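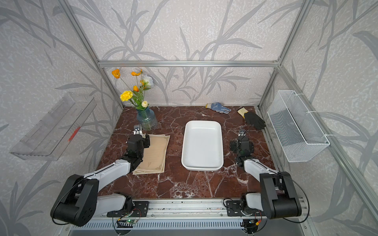
방송가 소식: 멀케이 채널, 가을 편성에서 요리 경연 회차 줄인다

멀케이 채널이 10월 개편안을 광고주들에게 먼저 공개했다. 가장 큰 변화는 간판 프로그램인 요리 경연 〈에스빌의 식탁〉이다. 지난 시즌까지 주 4회 방송하던 것을 주 2회로 줄이고, 회당 길이는 12분 늘린다. 전체 회차는 46회에서 30회가 된다.

편성을 맡은 하루나 오니시 국장은 설명회에서 시청률이 떨어진 시점을 따로 짚었다. 지난 시즌은 첫 2주 동안 동시간대 1위를 지켰지만 중반부터 순위가 내려갔고, 결승 주간에야 회복했다. 오니시 국장은 "탈락자가 없는 회차에서 채널을 돌리는 시청자가 많았다"며 "그런 회차를 빼면 지금의 절반 분량으로도 이야기가 된다"고 말했다.

제작사 클레들로는 처음에 회차 축소에 반대한 것으로 알려졌다. 세트 임대와 출연자 숙소 비용은 회차가 줄어도 크게 달라지지 않는다. 양측은 회당 제작비를 올리는 선에서 합의했고, 인상 폭은 공개하지 않았다. 연출은 토마스 갈리가 계속 맡는다. 심사위원 가운데 베고녜 브라보는 재계약했고, 쓰토무 후쿠다는 이번 시즌을 끝으로 하차한다. 후임은 아직 정해지지 않았다.
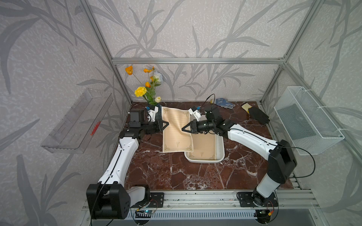

비는 이틀의 저녁 시간대에는 새 드라마 〈조나드〉가 들어간다. 항구 도시의 보험 조사원이 주인공인 7부작이며, 촬영은 이미 끝났다. 첫 주에는 두 편을 연속 방송하고 이후에는 한 편씩 내보낸다. 나머지 하루는 지난해 방송한 다큐멘터리를 재편집해 채울 예정이다.

광고 쪽 반응은 엇갈린다. 식품 회사들은 요리 경연의 노출 횟수가 줄어드는 점을 걱정한다. 반면 매체 구매를 담당하는 다케시 에비하라는 본지와의 통화에서 시즌 중반 단가가 해마다 깎여 왔다며, 회차가 적더라도 시청률이 고르게 나오는 편이 계약하기 쉽다고 했다. 다만 드라마는 1회 성적을 보고 나서 물량을 정하겠다고 덧붙였다.

아침 뉴스와 주말 예능 편성은 그대로 유지된다. 심야 토크쇼는 방송 시각이 30분 늦춰진다. 다시보기 서비스의 공개 시점도 바뀐다. 지금은 본방송이 끝나는 즉시 올라오지만 개편 뒤에는 다음 날 아침에 올라온다. 드라마에도 같은 기준을 적용할지는 논의 중이다.

확정 편성표는 다음 달 광고주 설명회에서 배포된다. 〈에스빌의 식탁〉 참가자 모집은 이미 마감됐으며 예선 녹화 일정은 클레들로가 개별 통보한다.

2024년 7월 14일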